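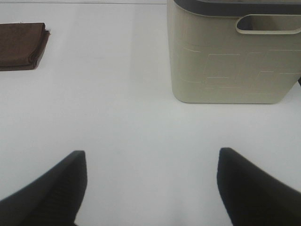 Hi all – April update on the towel folder from the Pasholm workshop.

Good month! The new fingers are on and the wrist camera finally stays put when the arm swings round. I ran 322 tries at picking up a folded cloth and dropping it in the bin, and we're now at 57 percent. I'd promised you better than half, so I'm pretty happy (the thin cloths still slide away from me).

Money: we've spent the first $1,000 of the Fonder grant, mostly on motors. The Gekik controller died and 2 replacements are on order, one as a spare.

Next up is picking from a messy pile, which scares me a little. If the controllers come on time I'll bring the whole thing over to the Cervantes open evening – bring your own towels!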